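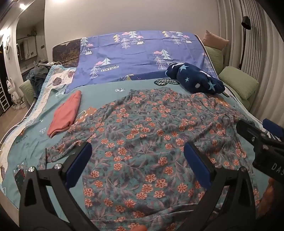 Tavden手持夹爪松开扳机以后，为什么还会自己合上？
零点丢了。夹爪控制板在电量偏低时重启，重启后把“全开”读成“半合”，于是电机往回补一段行程，两指就动了，这时操作员的手可能还在夹指旁边。

新闻中心 > 产品安全公告

Sosmont关于Tavden手持夹爪意外闭合故障的说明及召回检修安排

Sosmont今日就Tavden手持两指夹爪的意外闭合问题发布说明。涉及62台，全部为同一批控制板。请用户立即停用，先断电，再看下文。

先说事情经过。7月，下午，Dewan家居操作训练点，床上织物整理的采集作业中，一名操作员松开扳机准备换手，夹爪停顿片刻后突然闭合，夹到食指侧面。皮肤发红，没有破口，当天处理后回家休息，第二天复诊无异常。作业当即中止，设备断电封存。同一天晚些时候，训练点翻查运行日志，又找到一次同样的动作，那一次夹爪旁边没有手，夹住的是布，没人上报。合计两次。

两次都发生在软织物作业里，这一点我们认为值得单独讲。整理衣物、毯子、床单，操作员习惯一手持夹爪，另一只手贴着布面把褶子抹开，手离夹指很近，比抓杯子、抓盒子近得多。布又软，夹爪合上去几乎没有阻力，力反馈那一路达不到停机阈值，保护不动作。硬物上这个毛病很可能早就被停机保护拦下来了，所以出厂测试没有抓到它。出厂测试用的是硬质试块，100次开合循环，电池满电。低电量没测，软布没测。这是我们的疏漏。

故障原因，目前已确认的部分：

控制板由Netetti供货。低电量下，电机启动瞬间电压下跌，板子重启，时间很短，指示灯都来不及灭，操作员看不出来。重启后程序默认从上次保存的位置恢复，而这个位置只在正常关机时才写入。没有正常关机，读到的就是旧值。旧值跟实际开度对不上，程序就去“纠正”。Netetti已在自己的台架上复现，我们这边也复现了，条件一致。

还没确认的部分：累计运行时间有没有影响。出事那台跑了近200小时，电池内阻己经偏高，同批里用得少的几台暂时没能复现。测试还在做，有结果另行通报。夹指垫和连杆拆检过，没有发现变形，螺钉也没有松动，机械部分暂时排除。

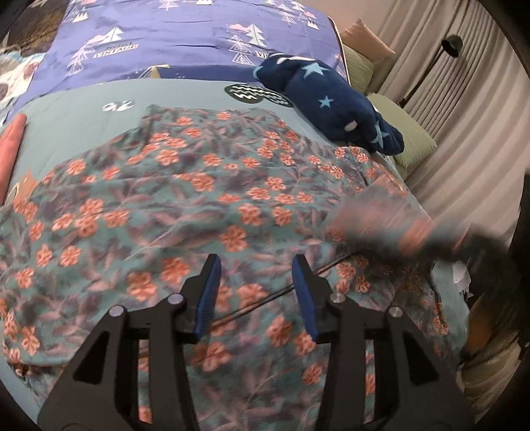
Carmela Cordero说，故障本身修起来不难，她更在意的是第一次异常为什么没有报上来，夹爪在布上自己合了一下，操作员重新张开接着干，日志里留了一行，谁也没去看，等到夹着手了才回头翻。她还要求在查清之前，织物类作业一律不准徒手靠近夹指，“进度往后放，没有商量”。

这条意见我们采纳，已经写进临时操作要求。

用户现在要做的：

一、停用。按住电源键直到指示灯熄灭，拆下电池，单独存放。不要试图自己复现故障，更不要用手指去试。

二、核对批次。控制板批次印在电池仓内侧的标签上，尾字母为T的属于本次范围。标签磨掉的，按受影响处理。

三、登记寄回。运费由Sosmont承担。寄回时请附上运行日志，没有导出过日志的可以空着，我们收到后自行读取，不会清除采集数据。

四、暂时没法寄回、又必须把手头采集收尾的，请联系我们，由工程师上门。在工程师到场之前不要开机。

检修内容有两项。换控制板，新板加了电压保持电路，重启后夹爪停在原位不动，等操作员扣一次扳机才重新找零。另外更新固件，开度读数跟编码器对不上时直接断开电机，指示灯红色快闪。旧板只刷固件行不行？不行，板子重启那一下固件管不着，必须换。

软织物的停机阈值也要改。现在的阈值是按硬物定的，放到毯子、睡衣这种料子上偏高。调低了又会误停，抓厚一点的被角时夹到一半就松，训练点试过，操作员意见很大。所以会做成可选的织物模式，默认开启，先给Dewan试用，再向其他用户推送。时间未定，不在这里承诺。

已经采集的数据怎么办。受影响设备录下的数据里，可能混有开度读数错误的片段，拿去训练会让模型学到多余的闭合动作。我们正在写筛查脚本，按供电电压跟开度跳变两个条件找可疑片段，标出来，删不删由用户决定。脚本免费提供。在此之前，建议把低电量时段的数据先放一边，不要混进训练集。画面和夹爪姿态不受这个问题影响，受影响的只有开度一路。

装在机械臂上使用的Tavden固定式夹爪，用的是另一款控制板，由外部直流供电，不在本次召回的的范围内。不过阈值问题同样存在，固件更新时一并处理。

Dewan训练点目前暂停手持织物作业，桌面硬物类作业换用固定式夹爪继续。受伤操作员工资照发，恢复后是否回到原岗位由本人选择。训练点的日志检查改为每班交接时进行，凡是没有扣扳机而夹爪有动作的记录，不管夹没夹到东西，当班上报，停机。

第一批更换用的控制板已从Netetti发出，按登记先后安排，采集任务重的用户如需备用机，请在登记表备注栏写明。备用机数量有限，先到先得。

后续通报将在本页更新，不再另发邮件。

分享 100 | 评论 2

标签：召回检修 / 手持夹爪 / 织物作业 / 固件

媒体及用户联系：Sosmont产品安全组，请使用本站“联系我们”表单
© Sosmont 版权所有 | 隐私声明 | 返回顶部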